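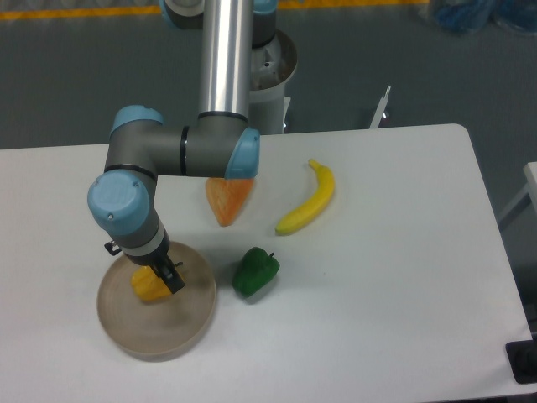

Zsófia Orbán
Student, data collection team, Pleltumo project
September 15, 2024

So I spent most of August putting fake vegetables on a tray. When I signed up for Pleltumo I figured I'd be writing training code by week two, and what I mostly did was drive the arm, reset the table, drive the arm again, and argue with Fouad Gaber over what counts as a good example. I ended up liking it way more than I expected!

The task is about as plain as it gets. Some play food is sitting on a white table, there's a round tan tray, and the arm has to pick up the item we name and set it in the tray. One try from start to finish is an episode. We wanted a lot of episodes, by different people, with the food in different spots, so the policy we train later (Oi-ling Lam's half of the project, see her report) has something to copy.

We recorded 2,238 episodes and I drove 519 of them myself. My first 60 are in a separate folder and I'd rather you didn't watch them. I was slow, I stopped in midair to think, and a learner will happily copy the stopping along with everything else. Lucinda Rosenthal told me to decide on the whole move before touching the controls, and that helped more than any setting we changed.

The peppers were the hard ones. They're lumpy and glossy, and with two fingers you really have to pick where you pinch. If I went for the fattest part, the pepper liked to roll out sideways. Coming in on one side and closing slowly worked better for me — Fouad swears by going straight down over the stem, and his episodes look fine too, so we kept both styles. The banana is easy if you line the fingers up across it and miserable if you don't. The orange slice lies so low that I bumped the table a few times going after it (sorry, Estíbaliz).

Layouts took some fixing. In the first week we all put the food wherever our hands dropped it, and when Oi-ling plotted the start positions they bunched up badly on the side where we stood. After that we used a little script that gave us a spot for each item before every episode. It's boring to follow, but the plots got much more even. We also started moving the tray, which we should have done on day one.

Then there's labeling. Each episode gets the item name, a success or fail, and a short note if something odd happened. We kept the drops when the driver recovered and finished the job, and marked them as recoveries. Drops that ended on the floor went in the fail pile. Estíbaliz Llorente and I both labeled one full batch to check ourselves and disagreed on 7 episodes, nearly all of them with the item resting on the rim of the tray. The rule now is that touching the rim is a fail.

Still to do: more episodes with the food crowded together, and a second pass over my notes, where "weird" shows up way too often as the entire comment.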